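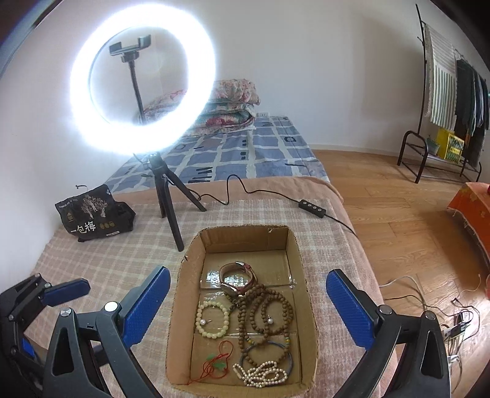 Brown beads, pale bracelet and pearl strand sharing one cardboard box.

Review: Hendard beaded jewelry set, mixed lot

The set is sold by Cedano as a mixed lot, without individual packaging. I have had it since May and have worn or handled every piece in it.

Brown bead strand. The longest piece, with small clusters of yellow and blue-green accent beads breaking up the brown. My listing gave the length as 86 cm. It goes over the head without opening and can be doubled. Knotting between beads is not specified and I did not cut the strand to check. Stored in loops, it catches on anything with a post.

Pale yellow bracelet. Round beads that hold a near-perfect circle when laid flat. Inside circumference is 19 cm, large for a small wrist. Stringing is even. No complaints.

White strand. Small pearl-like beads with a tubular metal clasp. The clasp is slim and takes two hands and some patience. I would not choose it for daily wear.

Red cord with green pieces. The weak item. The cord is thin, slides over itself and tangles within a day of being put away. Siliņa sells a thicker replacement cord that fits the same pendants.
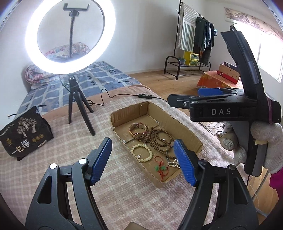

Can the whole set be kept in one open box?
It can for short periods, but the red cord and the long strand should be wound separately and the earrings kept in a lidded container.

Pearl earrings. Plain studs on thin metal posts. The posts bend under light finger pressure and bend back. Backs were included in my lot and are a loose fit. I replaced them with the Kasorus silicone type.

Weight and storage. The full lot came to 400 g on a kitchen scale, packing included. A flat box works if it is wide enough to leave the bracelet uncrossed. Depth matters less.

Verdict: good beads, average metal parts, poor cord. Worth buying for the brown strand and the bracelet. Anyone who mainly wants the green pendants should look elsewhere or budget for new cord.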